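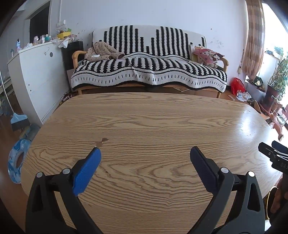
Brown spot on my oak table, can I get it out?

Asked by Csenge Bakos

Hi everyone! I have an oval oak table in the living room, light wood with lovely wavy grain, and there's a small brown stain near the middle. I think it's tea, but it could be older than that. I've tried dish soap on a soft cloth (2 evenings in a row) and it hasn't budged. I'm scared of making a pale patch. Any ideas?

2 answers

Bognár
Oh, I feel for you! Try mineral spirits on a hidden spot first. If the stain stays, sand very lightly with 200 grit or so, always along the grain, then oil the whole top so it matches. Give it a full day before you put anything down, and do it on a Saturday if you can.

Nenier
baking soda paste worked on mine, kind of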